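Fault Analysis in Handling Cells
Handout 4: The weighing fault at Zeltumberg
Course notes, Libor Polák. Revised July 2019

Read before the session. Bring the fault tree you started for Handout 3, even if it is unfinished.

1. Why we are spending two hours on a bag

Most of the failures in the textbooks are loud ones. An arm hits a fence, a gripper drops a casting, a drive trips and the line stops. You get a log entry with a time on it and you work backwards. The Zeltumberg fault was quiet. The cell picked up bags, weighed them, put them in crates and reported success, and part of what it reported was wrong.

The supplier, Ulent, described the cell as able to cope with "any soft packaging". I would ask you to put a pencil line under "any" and come back to it at the end. I have read a good many claims of this sort and have yet to see one with a test report stapled to it.

2. The job

Two arms with fingered hands, a bench scale, a crate, and a conveyor to the right of the table. A bag is to be lifted, laid on the scale, left alone while the reading settles, then moved to the crate. The last part of the cycle, leaving it alone, is where the trouble lies.
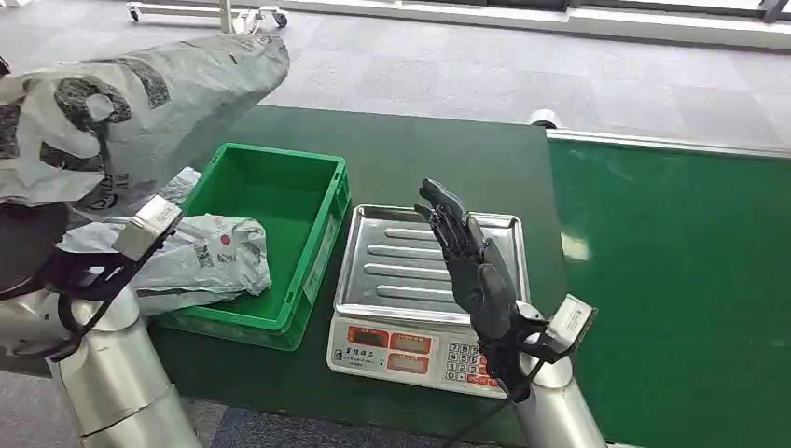

Fig. 1. Left hand holding a bag at the lip of the crate; right hand open in front of the scale.

Look at how little room there is between crate and scale. A rigid box would have a known edge and you could work out the clearance on paper. A plastic bag has no edge worth the name. It bulges, it hangs, and its outline depends on how the fingers happened to close on it.

3. The fault as reported

Acceptance was a run of 400 weighings against a hand-checked reference. The operator's sheet lists 26 readings outside tolerance. The cell's own log lists none. Ulent's first reply was that the scale had drifted, and a new scale was ordered on the strength of that.

Please note what was missing at this point. The old scale had not been checked with a test weight. When it was checked, a week later, it was within its limits. The new one went in anyway and the errors carried on.

4. What the readings had in common

Of the 26 bad readings, 17 were low and the rest were high. Drift would normally push them one way. A spread in both directions should make you think of something touching the load, and there are two candidates:

Bridging. Part of the bag rests on the crate or the table, so the tray carries only some of the weight. The reading is low and, worse, steady. A steady wrong number passes every "wait until stable" check ever written.

Hand load. Fingers are still on the bag when the value is taken. Pressing down adds weight, holding up removes it. A hand standing still can give a perfectly stable figure.

Keep both in mind for the second figure. The bag lies across the crate and the scale together, and each hand is on it. Whatever the display said at such a moment, I would not sign for it.
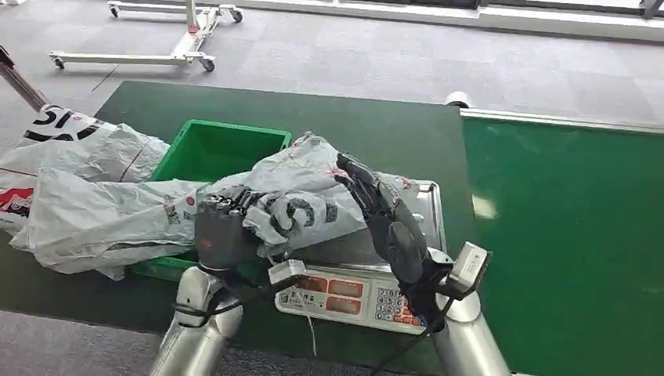
5. Why the log showed nothing

The controller, a Curnik unit, was set to accept a value once it had stopped changing. It had no condition for "both hands clear" and none for "bag wholly on the tray". Success meant that the sequence had reached its last step. That tells you about the program and very little about the bag.

Leitner, who did the integration, argued that the wrist sensing would have shown the contact. Perhaps so. The signal was not recorded, so the argument cannot be settled either way. Write that down as a finding in its own right.

6. The safety side

A wrong weight looks like a quality matter only. But operators had got into the habit of reaching in to tug a bag straight while the arms were paused. Paused is not isolated. The arms were waiting for a stable reading, and a tug on the bag is just the sort of thing that ends a wait. No one was hurt — I would not take much comfort from that. The habit appears nowhere in the risk assessment, which assumed hands stay outside the cell during a cycle.

7. Changes made, and my doubts

a) Crate moved further from the scale. Sensible and cheap. Helps with bridging on that side only.
b) Both hands must withdraw before the value is taken. Good, if the withdrawal is measured. At present it is a commanded position and a short delay.
c) Empty-tray check before each cycle. Should have been there from the start.
d) A sign telling operators not to reach in. I have no faith in signs.

A repeat of the full run is planned for September. Until I see the sheet I regard the fault as open.

8. For the session

Draw the fault tree with "wrong weight accepted" at the top. Keep bridging and hand load on separate branches and mark which of changes a) to d) touches each one. Then rewrite Ulent's sentence about soft packaging so that it could be tested, and say what result would make you reject it.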